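Northorpe Community Orchard and Food Hedge
Progress report to the Drodmont Fund, second period, to the end of March

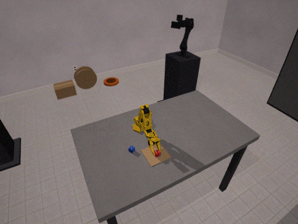

Where we are

The bare-root season is over and all 67 trees are in the ground. In the last report we said we hoped to finish before the buds broke, and we made it with a few days to spare (the plums were already thinking about it!). The full planting is 30 apples, 18 pears and the rest a mix of plums, damsons and quince. The hedge along the north side is planted for most of its length, with hazel, elder and wild rose, and a gap left where the gate will go.

It is hard to describe how different the field looks. Last fall it was rough grass and thistle, and now there are rows you can walk down. People have started cutting through on their way home and stopping to read the tree labels, and we get questions through the fence on nearly every work day, mostly from people who want to know when there will be fruit. We tell them three years for a handful and five for a proper crop, and they seem fine with that.

Soil and drainage

The wet corner turned out to be wetter than the survey suggested. We lost a week there in January, with water standing in the planting holes as fast as we could dig them. In the end we moved the pears uphill, put the quince on low mounds, and dug a shallow ditch to carry water over to the old pond. It has coped well with two heavy rains so far. We would like one full winter's evidence before calling it fixed.

The soil in the middle of the field is lovely, dark and crumbly to a spade's depth, and the compost we had set aside for it went to the poorer strip by the road instead.

Varieties

We swapped four of the apple varieties on the original list. Two were sold out at the nursery, and the other two are prone to scab, which we were warned about by several growers at the winter meeting. The replacements are later keepers, so the harvest will stretch further into the fall than planned. We are delighted with this. A tree that gives you something to eat in February is worth a lot in a town with no other local fruit at that time of year.

The Rekutari pruning days

Both pruning days were full, and the second had a waiting list. The Rekutari course notes were a great help, especially the pages on formative pruning, and we have printed extra copies for the tool shed. People who had never held a pair of loppers were arguing cheerfully about outward-facing buds by lunchtime. Several have asked for a grafting day, and we would love to run one next winter if the budget allows.

Spending

We are slightly under budget on trees and over on fencing. The deer got in twice through the east side in February and chewed the bark on a row of young apples. All of them look likely to recover, but we brought the taller fence forward from next year to be safe. The quote from Shehu included the posts and the labor, and the work was done in two days. The water tank has not been bought yet and that money is still held for it.

Next period

Mulching comes first, then the gate, then the water tank before the dry months. We also want to sow the meadow strip between rows, starting with yellow rattle to weaken the grass. Seed is cheap but has to be fresh, so we will order it in late summer.

One request: may we move the unspent tree money across to fencing? It would cover most of the gap. We can send the invoices with the next claim.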